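Home Features Kitchen & Table Places Back Issues Subscribe

The Blue Bowls of Skestness
By Tsion Beyene
June

Most people in Skestness own at least one blue and white bowl, and most of them can tell you which cupboard it came out of before it came to theirs. The bowls turn up at yard sales, in church kitchens and on the back shelves of the hardware store. Few of them match. That is part of why Bienvenido Magbanua started buying them.

Magbanua runs Sarmiento, a tableware shop on the lower end of Pristo Street. He opened it with stock from two house clearances and has been adding to it for 9 years. His inventory book, kept in pencil, lists 3706 pieces that have passed through the shop. Bowls account for more of those entries than plates, cups and serving dishes together.

I visited on a Wednesday, when the shop is closed and he does his sorting. He works from the back of the building forward, starting with whatever came in last. Each piece gets washed by hand in a plastic tub, set on a towel, and looked over for chips before he decides on a price.

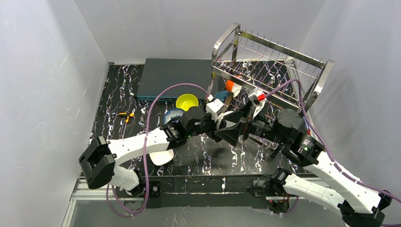 Table surfaces come up often when Magbanua talks about dishes. He grew up eating at a pine table painted yellow, and he says every bowl looked wrong on it. When customers ask him what to put under blue and white, he tells them to go dark. Plain black is fine, but he prefers some pattern, and a black marble-patterned top with white and pale purple veins running through it is close to what he would choose for himself. The touches of gold are small enough that they don't compete with a painted flower. He is less keen on white counters, where a thin rim can disappear, and he won't discuss glass.

Placemats are another matter. He sells a few, in plain cotton, and says they mostly go to people with good wood tables and young children. For everyone else he suggests a folded dish towel under the serving bowl and nothing under the rest.

Prices at Sarmiento start low. A small bowl with a worn rim costs less than lunch at the diner across the street. On the day I was there, 79 pieces were waiting to be priced, most of them from a single estate in Murnard, the next town up the river. The owner had packed them in newspaper and labeled the boxes by room, so the dining room bowls were separate from the ones she had used for keys and buttons.

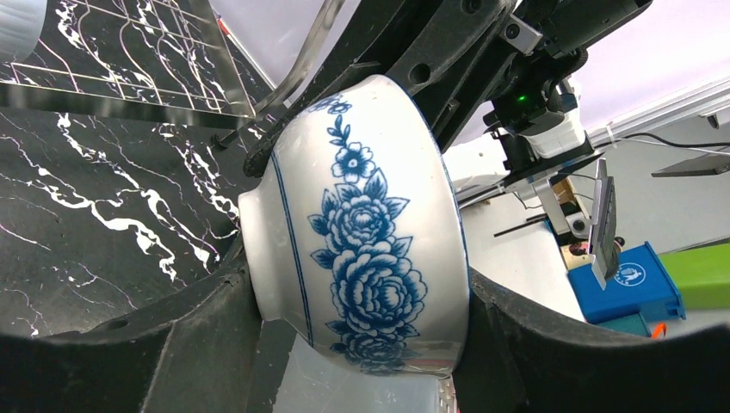 READING A BOWL

Start at the foot. Magbanua turns every bowl on its side before he looks inside it, and he thinks buyers should do the same. The foot ring takes the wear, and a rough one will scratch a table. Just in from it there may be painted bands, like the two thin blue ones here, and he follows them all the way around to see whether they stay parallel. Then he moves up to the flowers. Peonies are common on blue and white, and he looks for layered petals and for leaves with clear serrated edges. Small buds on a sprig are worth a second look, as they are often where the painting gets careless. The rim comes last. He runs a thumbnail along it, because a hairline crack is easier to feel than to see.

None of this settles how old a bowl is. Magbanua doesn't date pieces for customers and sends anyone with a serious question to an appraiser in Murnard. He has paid more than he should have for a bowl he liked, and he keeps that one at home for rice.

For daily use his advice is short. Wash by hand in warm water. Put a paper towel between bowls if you stack them, and don't stack more than four. Keep anything with a crack away from hot soup and use it for fruit.

He hopes to have some 1000 pieces on the shelves by fall, which would mean putting up a second row along the north wall. The brackets are already in. The boards are leaning in the hallway next to the Murnard boxes, and he still has to cut them to length.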